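Graltomdale Residents' Forum
Building Matters > Shared Spaces
Topic: Proposed rules for the Doucette House common kitchen

Posted by: DoucetteHouseOffice
Role: Building Office
9:40 a.m.

Residents are invited to comment on the draft rules for the common kitchen on the second floor. The current rules were written when the building had fewer occupied units, and the office has received a steady number of complaints regarding shared dishes, items left overnight, and the use of the room for private gatherings.

The draft contains the following changes:

1. Private bookings would be limited to 8 per household per year.
2. Personal dishes left in the room would be moved to the storage closet after 16 hours.
3. The annual budget for replacement of shared tableware would be set at $2,000.
4. Quiet hours in the room would begin at 11 p.m. on all nights.

Comments will be accepted through the end of December. Please keep remarks directed to the proposal and refrain from discussing individual households.

Posted by: unit_4F_north
Role: Resident
10:15 a.m.

I support items 1 and 4 as written. I object to item 2.

Sixteen hours is too short a period for residents who work overnight shifts. A person who has a late breakfast in the common kitchen and then leaves for work may not return to the room until the following morning. Under the draft, that person's belongings would already be in a locked closet, and the closet is opened only when the office is staffed.

I would also ask the office to define "personal dishes." Many of us have brought in cups and plates over the years with the intention that everyone should use them. My own household keeps blue and white pieces alongside the plain ones.

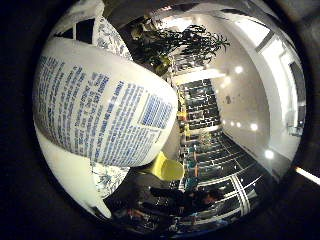 If such items are to be treated as shared property, the rules should state this plainly. If they are to be treated as personal property, their owners should be given notice before anything is moved. The draft does neither.

Posted by: Gultivano_Row
Role: Resident
10:52 a.m.

I respectfully disagree with the previous comment. The present rule allows items to remain "for a reasonable time," and that wording has failed. In the week before the last holiday I was unable to find clear counter space on any morning. A fixed number of hours can be enforced. A reasonable time cannot.

With regard to overnight workers, the simple remedy is to carry one's dishes back to one's own unit after use. This has been the practice in my household since we moved in, and it has caused us no hardship.

I do have a concern with item 3. Two thousand dollars is a considerable sum to spend on tableware when the hallway lighting on the north side remains in poor condition. I would ask the office to publish what was spent last year before it sets a figure for next year.

Posted by: DoucetteHouseOffice
Role: Building Office
11:30 a.m.

The office thanks both residents for their comments.

On the question of spending, the tableware budget would be drawn from booking fees and would not affect funds set aside for lighting. The lighting work has been awarded to Brorkden and is scheduled separately. A statement of last year's kitchen expenses will be posted on the notice board by the elevators.

On the question of personal dishes, the intent of the draft is that any item without a unit label would be considered shared. The office agrees that this should appear in the text.

Posted by: quiet_on_three
Role: Resident
1:05 p.m.

My comment concerns item 4 only. My unit is directly above the common kitchen. The sound of conversation has never been a difficulty for me. The difficulty is chairs being dragged across the floor and cabinet doors being closed with force. A rule that begins at 11 p.m. does not address this, as most gatherings have reached the cleaning stage well before that hour. I request that quiet hours begin at 10 p.m. and that felt pads be placed on all chair legs.

I would further request that plants and metal serving pieces be kept off the narrow shelf beside the door, where they are easily knocked to the floor.

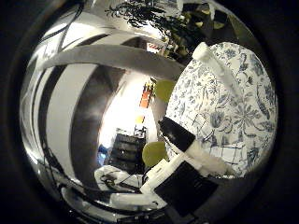

quiet_on_three

I should add that I am not opposed to gatherings. I have attended several and found them pleasant. My request is limited to the hour and the furniture.

Posted by: unit_4F_north
Role: Resident
1:48 p.m.

I second the request for felt pads. It is inexpensive and could be done without waiting for the rules to be adopted.

I cannot support a 10 p.m. start. Residents who arrive home at 9 p.m. would have less than one hour to cook, eat, and clean. This would fall on the same people who are already affected by item 2.

In reply to Gultivano_Row, it is not always practical to carry dishes upstairs. Several residents use walkers, and the elevator has been out of service more than once this season. I propose 24 hours in place of 16, with unit labels to be supplied by the office.

Posted by: Gultivano_Row
Role: Resident
2:20 p.m.

The point regarding walkers is a fair one, and I had not considered it. I would accept 24 hours for any item bearing a unit label. For unlabeled items I continue to prefer 16.

I remain in favor of 11 p.m.

Posted by: DoucetteHouseOffice
Role: Building Office
4:10 p.m.

The office will prepare a revised draft with two time limits under item 2, one for labeled items and one for unlabeled items. Felt pads will be ordered this month. The starting hour for quiet time will be put to a vote of all households, with both 10 p.m. and 11 p.m. on the ballot.

This topic will remain open for further comment.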